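Lesezeit: 3 Minuten
Zuletzt aktualisiert: im März

Zwischenbericht an die Stiftung Annan
Projekt: Regionale Sammlung für alte Gemüsesorten, Standort Mavholm

Sehr geehrte Damen und Herren,

mit diesem Bericht informieren wir Sie über den Stand der Arbeiten von Oktober bis Februar. Der Bericht folgt der Gliederung, die wir im Antrag vereinbart haben. Wo wir vom Plan abgewichen sind, habe ich es vermerkt.

1. Bestand

Im Antrag haben wir angegeben, dass wir bis Ende des Winters 240 Sorten aufnehmen wollen. Erreicht sind 246. Der größte Teil davon sind Bohnen und Erbsen, danach folgen Salate und Tomaten. Bei den Kohlsorten sind wir noch schwach, weil Kohl erst im zweiten Jahr Samen bildet und viele Gärten ihn deswegen nicht selbst vermehren.

Bei 40 Sorten ist die Herkunft nicht gesichert. Es gibt einen Namen auf der Tüte und manchmal ein Dorf, aber keine Jahreszahl. Wir führen diese Sorten vorläufig in einer eigenen Liste und geben sie noch nicht weiter.

2. Keimproben

Die Keimproben haben im November begonnen und laufen noch. Die Bohnen sind fertig geprüft, die Ergebnisse waren besser als erwartet. Bei den Zwiebeln und beim Lauch ist es umgekehrt: Ältere Samen keimen schlecht, einige gar nicht mehr. Diese Sorten müssen wir in diesem Sommer dringend anbauen, sonst gehen sie verloren. Ich bitte um Verständnis, dass die vollständige Tabelle erst mit dem Schlussbericht kommt.

3. Lagerung und Verzeichnis

Das Lager ist im Januar in den kühlen Kellerraum in Mavholm umgezogen. Die Temperatur ist dort stabil, die Luftfeuchtigkeit war am Anfang zu hoch. Seit der Entfeuchter läuft, liegen die Werte in dem Bereich, den wir im Antrag genannt haben. Die großen Samen bleiben in Gläsern. Für kleine Mengen verwenden wir flache Sortierkästen mit Deckel, die man stapeln und gut beschriften kann. 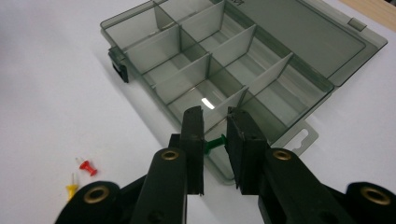 Grauer Sortierkasten aus Kunststoff
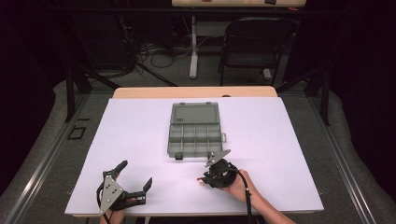 Das Verzeichnis führen wir in der Datenbank Cinell. Die Übertragung aus den alten Karteikarten hat länger gedauert als geplant – viele Karten waren in zwei verschiedenen Handschriften ergänzt, und nicht jede Abkürzung konnten wir auflösen. Zur Zeit fehlen noch die Karten der Kürbisse und Gurken. Eine Sicherungskopie wird jeden Abend um 20 Uhr erstellt.

4. Zusammenarbeit mit den Gärten

Die Gärtnerei Skultum stellt uns auch in diesem Jahr zwei Beete und ein Folienhaus zur Verfügung. Dort bauen wir die Zwiebeln und den Lauch an, getrennt nach Sorten und mit Netzen gegen die Fremdbestäubung. Die Privatgärten übernehmen vor allem Bohnen und Salate, da diese sich selten kreuzen. Im Februar gab es ein Treffen mit den Paten, bei dem vor allem über die Aussaattermine gesprochen wurde. Gewünscht wurde eine kurze schriftliche Anleitung, wir arbeiten daran.

5. Ausgaben

Für Lagermaterial und Netze waren 3.000 Euro vorgesehen. Der Betrag wird eingehalten. Der Entfeuchter war nicht eingeplant, wir haben ihn aus Eigenmitteln bezahlt und beantragen dafür keine Nachförderung.

6. Nächste Schritte

Bis Mai wollen wir die restlichen Karteikarten übertragen und die Keimproben abschließen. Die Anleitung für die Paten soll vor der Aussaat der Bohnen fertig sein. Offen ist noch die Frage, ob wir von den seltensten Sorten eine zweite Probe an einem anderen Ort lagern. Dazu würden wir uns gerne mit Ihnen abstimmen, bevor wir etwas entscheiden.

Mit freundlichen Grüßen
Projektleitung Saatgutsammlung Mavholm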